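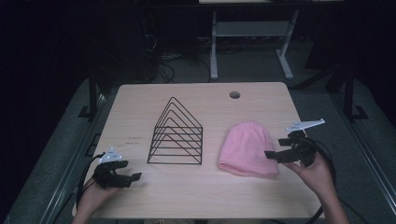

Desk & Entryway / Small Storage

Wire Rack and Knits
Posted by Willy Dekker, 2025-12-02

We cleared out the front hall cabinet at the Panum house and ended up with a box of hats, a few scarves and one black wire rack that used to hold mail. The cabinet is going to Ashraf Sqalli, who has room for it, so everything that was in it needs a new home before February.

The rack is made of thin black rods bent into triangles, one behind another, getting smaller as they go. It was sold for sorting papers, but a beanie folded once sits between the loops and doesn't slide out. Thick hats with a pompom don't fit. Neither do the Benmoussa scarves, which are too long and drag on the shelf.

The pink beanie was the first one we tried. It is a plain light pink knit with a folded cuff. We keep the cuff turned up for storage so the ribbing holds its shape. Lay it flat, smooth it from the crown down, then fold it.

Ashraf asked about the table. It has a light wooden top with rounded corners and a hole near the edge for cables. It came out of the study and has some dark scuffs on it. We tried a damp cloth and then a pencil eraser, and we may sand it this winter.
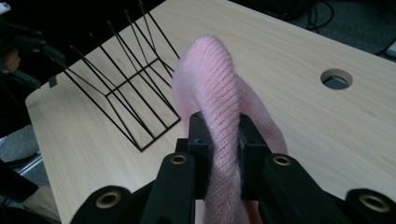

Pink knit, gathered and twisted. The fine ribbing shows along the fold.

Fuzzy knits like this one pick up lint from everything else in the box, so they now get a cotton bag to themselves. The bags are from Denell and cost less than the rack did.

Still to sort: gloves, two belts, the umbrella stand. The hall shelf is 31 inches wide, and the rack will go on the left end of it, next to the key hooks.

More in this category: Shoe Trays, Coat Hooks, Mail and Keys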